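Reheating sourdough the next day, what is your method?

ruediger_albers
Hello everyone. I moved to Canada two years ago and I bake bread every second weekend, always two loaves. The first day the bread is very good. On the second day the crust is like leather, and when I put a slice in the toaster it becomes too hard for my teeth. My wife says I should simply bake smaller loaves, but I like the big ones for the crumb.

So my question is how you bring back a whole half loaf, not slices. I have a normal electric oven, no steam function. The flour is from Plalberg, the strong white, with a little rye from the same mill. Water is 72 per cent, if this is important.

Mekonnen_S
Run it under the tap! I mean it. Hold the half loaf with the cut side up and away from the water, wet the crust all over for a moment, and then directly on the oven rack at 180. Twelve minutes for a half, 18 for a whole one. It sounds terrible but the crust becomes crisp again.

ruediger_albers
Under the tap? The whole crust? I am a bit afraid that the bottom becomes porridge.

Mekonnen_S
The bottom dries first because it is lying on the rack. Don't use a tray.

ysh_hirano
I must disagree a little with Mekonnen. I tried this method many times and it works only on the same day you will eat everything. After one hour the bread is harder than before. For a family of two people it is a waste, because you reheat half a loaf and eat three slices of it.

My way is to cut what I need, sprinkle the slices with wet fingers, wrap in foil, and put in a small oven for six minutes. Then I open the foil for two minutes more. The rest of the loaf stays in a cotton bag.
Yasuo

shoshana.vd
Cotton bag in a Canadian winter? In November my kitchen is so dry that bread in cotton is a brick by supper. I keep mine cut side down on the board with a big bowl over it. No plastic, the crust goes soft and it starts to smell.

ysh_hirano
Maybe this is the difference, I live near Vancouver and here it rains always.

shoshana.vd
Ha, yes, that would do it. I am in Saskatoon.

ruediger_albers
I am in Ottawa, so I think I am closer to Shoshana. I will try the bowl.

kiyo_n
Sorry, but why does everybody keep it on the counter? Slice it when it is fully cool, freeze it the same evening, and take out what you want. From frozen the toaster gives a nicer colour and the inside stays soft. I have done it for over 20 years and I never had a mouldy piece.

ruediger_albers
Thank you Kiyoshi, but my question was about the half loaf. Sliced bread I can buy.

kiyo_n
You can freeze a half loaf too. Take it out before bed, leave it wrapped, and in the morning do what Mekonnen said with the water. I only think that the fridge is the worst place, please do not put it in the fridge.

Mekonnen_S
Agree about the fridge.

sota_chiba
I read that reheating should be to 60 degrees in the middle, then the starch becomes soft again. Over that you only lose water. I use a cheap probe thermometer, and for my half loaf it takes 14 minutes at 170. My oven runs cold, so please check yours.

About freezing I am not convinced. The crust always comes off in flakes for me, on the top mostly.

kiyo_n
The flakes come when it is frozen still warm. Wait longer.

sota_chiba
I waited four hours, but maybe this is not enough for a one kilo loaf. I will try overnight.

ruediger_albers
Report after two weekends. I did the tap method with a quarter loaf first, to be careful, and then with a half. The bottom was fine, I was wrong. Yasuo is also right, what we did not eat at breakfast was very hard at lunch. Now I keep the loaf under a bowl, and in the morning I cut a thick end piece, enough for two persons, and only this piece goes under the water. Nine minutes at 180. For guests I do the whole half.

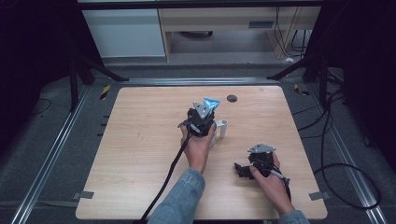
Related threads
Rye starter smells like nail polish, throw away?
Zasenlow bread knife or Drollent, which one stays sharp
Baking in a cast iron pot without burning the bottom
Plalberg strong white, has the flour changed?
What to do with old crusts (not breadcrumbs)

26 comments · 18 shares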